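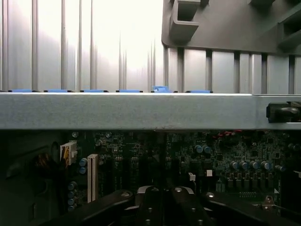
Page last changed: April

Leron bench kit – common questions
By the Govar support desk
3 min read

What does it do?
Takes parts out of old desktop towers and puts them back in. RAM, CPU, hard drives. You get the arm, gripper, wrist camera, parts tray and the Jotumik software.

Does it open the case for me?
No. Side panel off first, tower lying flat on the slats. Unplug it from the wall, please.

Why a camera at the wrist as well as the fixed one?
Fixed one can't see past the gripper. Wrist one can, but only close up, so you want both. Dull grey metal is fine, shiny ribs can glare. Turn your lamp away if the picture goes white.

How long to set up?
Allow 60 minutes the first time, most of it calibrating. Recalibrate if you bump the tray.
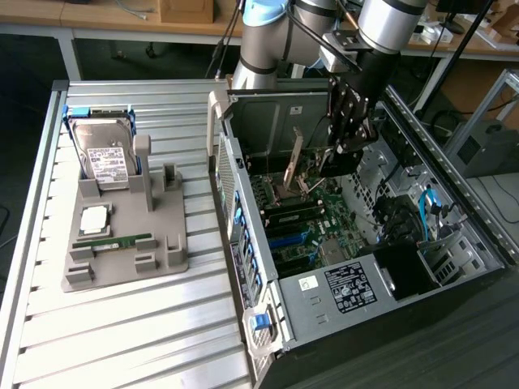
Tray is 3D printed, by the way, and the files come with the kit, so print a spare in whatever colour you like. Drives stand upright, RAM lies in the long slot, CPU sits in the square pocket. Socket lever has to be up before teh CPU goes anywhere.

Which towers work?
There are 74 models on the Dijkstra list, more coming. Not listed? You can teach it by hand, budget an afternoon.

Can it do cables?
Not well. Move loose ones aside yourself.

Error 13?
Gripper touched something it didnt expect. Back it off, check for a latch in the way, press resume.

What's a spare set of fingertips cost?
$543 with the mounting plates. Tips alone, email us.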